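Software Engineer, Grasp Planning and Perception

Laleck, full time, on site with flexible hours

We are a small group at Laleck writing the software that lets a robot arm pick up ordinary things from ordinary tables, and we would very much like one more person to write it with us. If you have ever spent an afternoon wondering why a planner that worked perfectly well in the morning has decided to go around the long way, you will feel at home here, and we will probably want to hear the whole story over lunch.

Our main project is called Kututel. It takes demonstrations that people record with a hand-held gripper, cleans them up, lines the motion up with the video, and turns the result into something a policy can be trained on and an arm can carry out. The recording side is in good shape. We have 2678 demonstrations in the current set, of which 1747 have been through our checks and carry grasp labels we trust. The rest are waiting on better tooling, and a good part of your first few months would go into building it.

What you would be doing

You would own the piece of code that sits between perception and motion. It gets a segmented view of the table, proposes grasps, throws out the ones the arm can't reach or that would knock something over, and hands the survivors to the planner. At the moment it is a mix of C++ and Python that grew up quickly and shows it. We'd like you to tidy it, speed it up where it matters, and give it the kind of tests that let the rest of us change things without holding our breath.

You would also look after the replay viewer (a homemade thing, much loved, rather slow on long recordings) and you would work with Marlies Wallner, who leads the perception work, on how we score a grasp before anything moves. Marlies has strong feelings about calibration files and is very happy to be argued with.

What we hope you bring

Solid Python and enough C++ to read other people's and improve it. Some practical experience with motion planning, grasping, or 3D vision; one of them in depth is plenty. Comfort with coordinate transforms, including the patience to find the one that is backwards. A habit of writing things down for the next person. A degree is welcome but we don't screen on it, and a few of our best colleagues came to us from games and from warehouse software.

The data you would work with

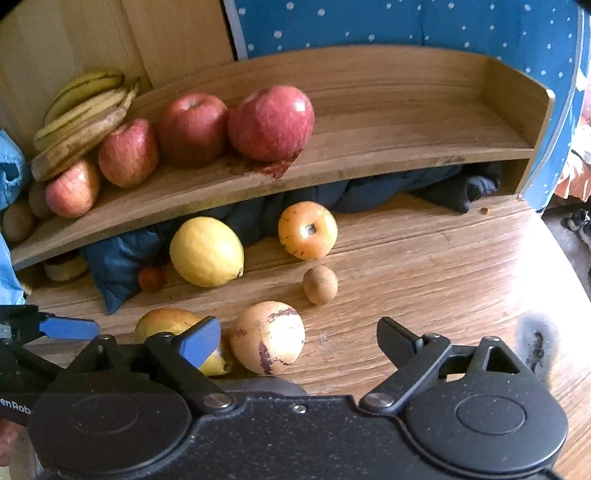 Kututel's grasp scoring started out on tidy blocks and boxes, and it still carries a few assumptions from those days that we would love to be rid of. Produce is where they show. The scorer has to choose an opening width and an approach for a streaky, pale yellow fruit with a citrus right up against its left side, and then do something equally sensible for a kiwifruit sitting in front of an apple. Bananas are their own chapter, particularly when they are draped over something else. If reading that makes you want to sketch a collision check on the nearest envelope, please do apply.

Pay, hours and the practical side

The position is permanent, with a trial period of 3 months. You get full health coverage, a yearly budget of 800 dollars for books or courses, and paid travel to one conference of your choice. Most of us are in by ten in the morning, and the arms are switched off at six. We are on the second floor of the Kordestani building, with an elevator and good bike parking.

How to apply

Send a resume and a short note telling us about a bug you were glad to have found. Code samples are nice if you have them, and old ones are fine. We read applications as they arrive and hope to have someone start in December. There is one phone call, then a paid half day with the team working on a real ticket from our backlog. Please address your note to Marlies Wallner at Laleck and put "Kututel engineer" in the subject line.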